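How Fruit Ripens

A fruit is the part of a plant that holds its seeds. While the seeds are growing, the fruit is usually hard, green and sour. When the seeds are ready, the fruit changes. This change is called ripening.

A pear on a white shelf

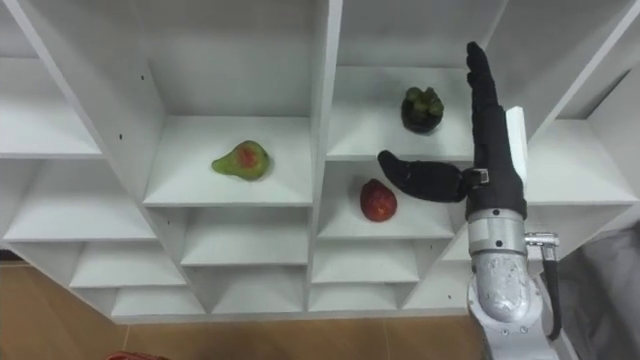
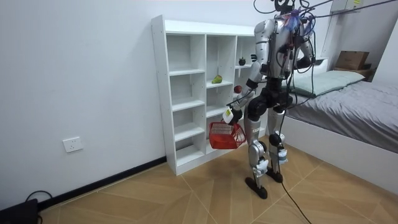
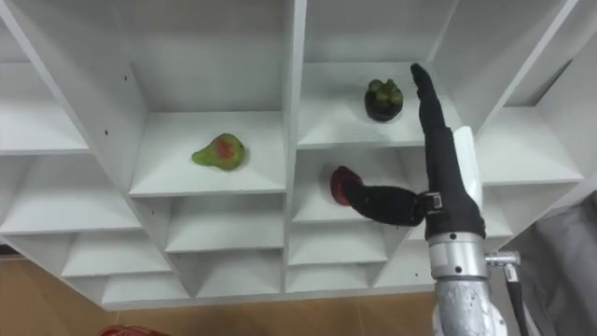

Why does a pear get sweeter as it ripens?
A hard pear stores much of its food as starch. Starch has little taste. During ripening, the pear breaks the starch into sugar, and sugar tastes sweet.

What starts ripening
Many fruits make a gas called ethylene. You cannot see it. The gas tells the cells of the fruit to soften and to make sugar. A ripe banana in a closed paper bag will speed up the fruit next to it.

What happens to the color
Green comes from chlorophyll. As chlorophyll breaks down, yellow colors that were already there begin to show. Red is often made on the side that faced the sun. Some kinds of pear stay green even when ripe, so color is a poor test.

How to test a pear
Press lightly near the stem. If the flesh gives a little, the pear is ready to eat. Pears ripen from the inside out, so a pear that is soft all over may be brown at the core.

Words to know
Starch: a food store made by plants.
Ethylene: a gas that starts ripening.
Chlorophyll: the green material in plants.

Text: Elsa Nurmi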